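Table Linen and Basket Care - Your Questions

Print this page | E-mail to a friend

Questions we get most at Lucero, short answers. Updated in March.

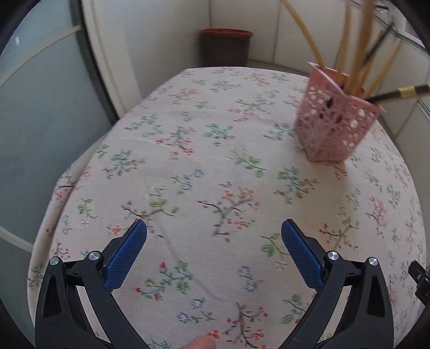

Can I machine wash a printed cotton cloth?
Yes. Cold, gentle, inside out if it's hemmed loose enough to fold that way. No bleach. Pale pinks fade first so keep them away from dark towels.

Creases won't come out. Help?
Iron while still damp, from the back. Fold lines from storage take two passes somtimes. Or roll the cloth on a tube next time, no folds at all.

How much should hang over the edge?
About 14 inches for a sit-down dinner. Less for everyday - kids pull on it.

Is your cotton 100 percent?
The Mirkance prints are. Wudside is a blend, see the label. Blend irons easier, stains worse.

How do I clean a plastic lattice basket?
Warm water, dish soap, old toothbrush for the holes. Not the dishwasher, ours warp. Crumbs stuck in the corners - soak it first.

Will a basket mark the cloth?
Dry one, no. Put a wet one down and leave it overnight, maybe a ring. Napkin underneath if you're worried.

What goes in an open basket on the table?
Bread in a napkin, fruit, clothespins, mail. Small stuff falls thru the cutouts so line it.

Do you ship samples?
Cloth swatches only, 25 to a pack. Ask for Pirmin Prantl in the shop.

Reader comments

uvo_kitchen: rolled mine on a wrapping paper tube, works great

Damián Garrido: Any tips for candle wax? Tried the freezer, still a spot.

M.T.: brown paper and a warm iron, Damián. go slow

Contact us | © Lucero Table & Home | Back to top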